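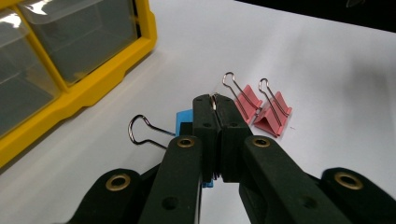

Peter Kováčik wants the late fees gone by November, and he says small suppliers can't wait any longer than that. "We send the invoice, then we sit there," he told a meeting of local business owners in Kurkance on 3 Aug 2022. "I had one open for 170 days."

The meeting was called after Sokum, the bookkeeping firm on the main street, said it would start charging clients a monthly fee for chasing unpaid bills. Until now that was part of the basic package. Fee is 40 euros, plus extra for each letter sent.

Loud evening. Roughly 11 owners spoke, most of them against. A few said they would move there books elsewhere – Zelenák was mentioned more than once – but that means new contracts and a messy year end. 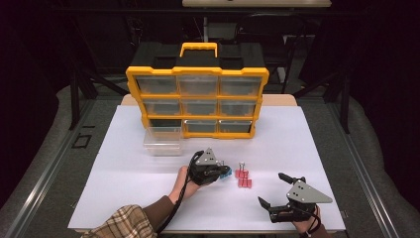
Sokum's Vojtěch Danko said the firm had held its prices for four years and could not go on doing the extra work for free. Clients who set up reminders themselves, through the Cudatside program, will not pay the new fee. Training on that is free til the end of the month, sign up at the front desk.

No vote was taken. Danko promised a written answer on the fees, including whether one-person businesses could get a lower rate. No date for that yet.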